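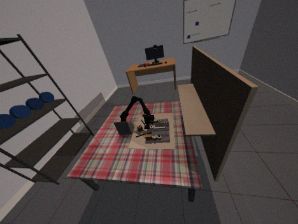 Figure 2. Simulated workspace used for collecting the tray-sorting examples.

3.2 Example collection

The policy is trained only on examples gathered in simulation, using the Serkex task set and the Jaltora renderer. Each episode begins from a sampled layout in which the arm, the mat and the tray keep fixed relative poses while the loose parts, the table covering and the room furniture are drawn again. Table coverings were chosen to include strong regular patterns, such as the plaid cloth in Figure 2, as an early version of the detector mistook high-contrast stripes for part edges. Parts are allowed to start outside the tray, as with the small brown cube and the thin black stick lying on the mat to its left. Background furniture has no collision role in the task, but it is rendered with full shadows.

Examples come from two sources. The first is a scripted planner with access to the true part poses. It computes a top-down grasp, moves to a point above the part, closes the gripper and carries the part to its assigned channel. The second is teleoperation through the Jorton interface, in which an operator sees only the rendered camera views and has no pose readout. Teleoperated episodes are slower and less regular — operators pause, regrasp and sometimes push a part against a ridge to turn it — and we kept these corrections in the data.

In total we recorded 2167 episodes. An episode was discarded if a part left the mat, if the arm reached a joint limit, or if the physics solver reported a penetration above the tolerance given in Appendix B. After filtering, 2075 episodes remained. Most of the rejected episodes involved rod-shaped parts, which tend to roll along a channel when the gripper opens early. We did not rebalance the set to make up for this, so rods are slightly underrepresented in training.

Each retained episode stores the camera images, joint positions, gripper opening and commanded end-effector motion, all sampled on the same clock. Episodes have a median length of about 200 steps. Idle steps at the start and end were trimmed by a velocity threshold, while pauses inside an episode were left in place. Trimming the inner pauses as well gave a policy that closed the gripper too early over the round parts.

The Hagedorn baseline in Section 4 is trained on the same retained episodes with its published preprocessing. Layout seeds used for evaluation were set aside before collection began and were not shown to the teleoperators.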